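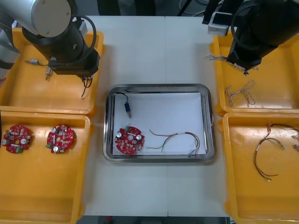

Should a robot's planner wait until it has a complete plan before the arms start moving?

Most of the time it should start early, with a plan that is good for the next second or two, and keep fixing that plan as the cameras report back.

I have held this view for a while, and the job that settled it for me was kitting. You have bins of parts, a tray that needs one of each, and two arms that share the space over the table. Round circuit boards are easy. Wire harnesses are a joy and a terror, because a harness never lies in the same shape twice, and whatever shape you measured stops being true the moment a finger touches it.

The first version of our stack, which we called Clokex, planned everything up front. It looked once, worked out both arms from first grasp to last release, checked for collisions, and then played the whole thing back. On paper it was lovely. I wrote a good part of it and I was proud of it! But the planner took 600 milliseconds on a kind day, and by the end of a long motion it was steering by a picture of the wires that was several grasps old.

Fivby, the version that replaced it, is a much scruffier thing. It replans every 50 milliseconds over a short horizon, and if a new plan isn't ready in time it keeps following the old one and slows down a little. The perception side doesn't try to rebuild the full curve of every harness either. It asks where a wire can be pinched right now, how sure it is, and what is close enough to get dragged along. That last question turned out to be worth more than all my spline fitting.

Li-hua Tam, who wrote most of the two-arm scheduling, disagrees with me on one point, and she's right to push. Short horizons are bad at manners. Two arms that each look only a second ahead will happily reach for the same corner of the tray, stop, back off, and reach again – I have watched them do this for far too long, and it is very funny until you need the parts. Her answer was to keep a thin layer of long planning on top: who goes first, which part, which side of the tray. No joint angles at all. The fast loop below is free to get there however it likes, as long as it respects the order.

I love that split. It means you can read the top plan out loud, and when a run goes wrong in November you can still open the log in spring and understand what the arms were trying to do.

So my plea is mostly about tooling. We spend our evenings on faster solvers, and then debug them with a plot window and a text file. The best week I had on this project went into a replay viewer that lines up three things on one clock: what the camera gave us, what the planner believed, and what the motors were told. It's almost 400 lines of plain code, most of it dull. Within a day of having it, we found that our gripper state was arriving 30 milliseconds late, and two bugs I had blamed on perception simply went away.

If you're starting a stack like this, write the viewer before the planner. Log the plans you threw out along with the ones you used. And try the fast, forgetful loop on the messiest bundle of wire you own, before you try it on anything with straight edges.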